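Setting up the hand controllers of a teleoperation cell

Last updated Sep 7, 2025

These notes are for the operators of the Luklow cell in Stondton. They cover the work before a shift: gloves, straps, controllers, table, and a short check that the tracking is stable. If you only need to change the task on the table, go to step 4.

What you need

Two controllers with tracking rings, a pair of thin black gloves, the wrist straps with their devices, a dry lint-free cloth, and the set of markers with the clear box. The login for the Maksymiv software is on the card in the drawer.

Step 1. Clean the tracking rings

Wipe both rings with the dry cloth. Do not use alcohol on them. We did this in our first weeks and the surface became dull on one pair, which then lost tracking near the edge of the table. If a ring has a crack, put the controller in the repair box and write its number in the log.

Step 2. Gloves and straps

Put the gloves on first and the straps after. The strap should sit close to the wrist, with the label to the outside, and you should still be able to push one finger under it. A strap that is too loose turns slowly during work, and the angle of the wrist is then wrong in the recording. You will not notice it while working – you see it only later, when the replay looks twisted.

Step 3. Cable

Plug the cable in and let it make a loose loop beside you. Leave enough length to reach the back edge of the table. Stretch your arm fully once before you start. If you feel a pull, move the loop and try again. Keep the cable away from the wheels of the chair.

Step 4. Prepare the table

For the marker task, put the clear box left of the middle and close the lid. The markers that are already sorted stay inside. Take one marker out, remove its cap and stand the cap upright in front of the box. The colors of cap and marker do not need to match.

Sit or stand so that both controllers come into view at the lower edge when you look at the box. The thumbstick of the left controller should point up.
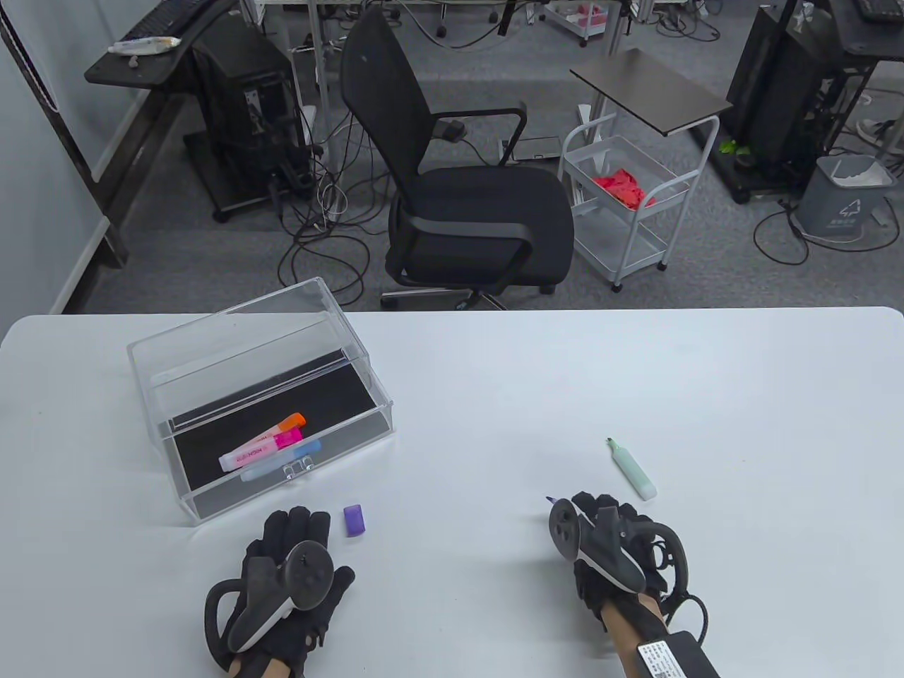 Step 5. Zero position

Hold both controllers still over the front edge of the table and start the calibration in the software. It takes 7 seconds. Do not talk with your hands in this time, please. When the two hand models on the monitor stop shaking, press confirm. The offset shown should be under 2 mm for each hand. If it is higher, repeat once, and if it stays high, go back to step 2 and look at the straps.

Step 6. Test run

Do one slow movement from the box to the marker and back, first with the left hand and then with the right. Watch the delay value in the corner of the Hirkance panel. Up to 80 ms is fine for this task. With a value over 200 ms the gripper will close too late, and you should restart the receiver before you record anything.

If one hand jumps

Usually the ring is covered by the other arm or by a sleeve. Roll up the sleeves and repeat the test. If the jump comes always at the same place over the table, look for something shiny near this place, for example the lid of the box. Turning the box a little is often enough.

After the shift

Unplug the cable at the computer side and hang it up without sharp bends. Put the cap back on the open marker, otherwise it is dry by the next morning. Charge the wrist devices overnight and write the last offset values in the log.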